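My Sunday Check for Sorting Bins and Block Trays – with Comments

I run through this list once a week for every divided bin we have out on a table, and I've been typing up my notes as I go because people kept asking what I look for.

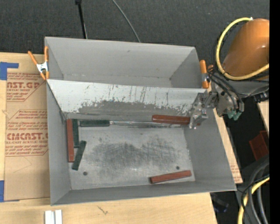 Wiroj Sitthichai wanted to know, before I'd even got to item one, whether worn coating on a divider is a fail. He's had two arguments over it already and he would like it in writing, please, with a yes or a no.

OK Wiroj, it's a no, with strings attached! See item 3.

1. Table and footing
Push down on each corner of the bin with your palm. It shouldn't rock. Then lean on the table itself and see if anything shifts. Ours are light wooden tops and they mark easily, so I slide a hand along the bin's bottom edge to feel for grit.
Comment: OK. Wiped the table down anyway.

2. Clamps
Spring clamps, orange grips, at the sides of the bin. Squeeze each one open, let it close, and give it a tug. If it walks along the rim when you pull, swap it out. Look at the grips too – once they split they start to pinch fingers.
Comment: OK. I'd like a couple of spares in the drawer (Ghazal, if you're ordering, add them on).

3. Divider panel
This is the part everybody worries about, and I get it, it looks rough. The lower half has a wide band where the pale coating has rubbed off and the darker gray shows, with a speckled edge to it, and there are thin dark scratches higher up. None of that bothers me on its own. What I do is run a cotton ball down the slope. If it snags, there's a burr or a lifting flake, and the bin comes off the table until somebody has dealt with it. If it glides, write "cosmetic" and move on.
Comment: Cosmetic. Take another look in October.

4. Seam at the foot of the divider
There's a narrow shiny line along the back edge of the floor and some dark streaks under it. I go along it with a wooden toothpick, never a screwdriver (ask me how I know). You're checking for dirt packed in and for any edge standing up.
Comment: Streaks noted. Wipe with a damp rag, dry it, and see if they come back next week.

5. Floor of the front compartment
Big scuffed patch in the middle, all crisscross scratches. Same cotton ball test as the divider. I also shine a flashlight in low from one side, which makes dents jump right out at you.
Comment: Scuffs OK. Don't go at them with steel wool, you'll only add more!

6. Holes in the floor
Two small round ones that I look at, one toward the left and one toward the right. Check the rims for sharp edges and make sure nothing is jammed in them.
Comment: Keep on the list every week. It takes 30 seconds.

7. Walls and rim
Fingers along the top, slowly, gloves on. The gray walls in the narrow rear compartment are nice and smooth, and I'd love it if the front half had aged that well.
Comment: OK.

8. Blocks
Take all of them out. We've got three reddish-brown and three dark green in this bin, painted bars, and the number on your sheet should match what's on the table. Turn each one over and look at the ends, where paint gets knocked first. Flaking paint means the block goes in the repair box. Dark ends get a wipe and a second look – one of the reds has an end that's darker than the rest of it, so I've put it down as "watch."
Comment: Six out of six. One on watch.

9. Rear compartment
Should be empty at check time. It is. Please leave it that way until the sheet is signed, or I end up doing item 8 twice.

10. Sign off
Initials, day, and anything you changed. If you fixed something, say so, even if it was tiny. I've chased down too many mystery clamps.

COMMENTS (4)

Waraporn Srithong
The cotton ball thing is great. I'd been using my thumb, and my thumb has opinions about that.

Ruairi Tennant
What grit do you use when you do find a burr? I've been going with 800 and it takes forever.

Reply from the author
I start coarser and finish with the 800, Ruairi. Tape off the good coating first.

Ghazal Jalali
Clamps are on the order. You're getting four.

RELATED CHECKLISTS
Clamps and Grips: When to Toss Them
Touching Up Painted Blocks
Wooden Tabletops, a Monthly Once-Over
What's in My Repair Box
Flashlight Tricks for Finding Dents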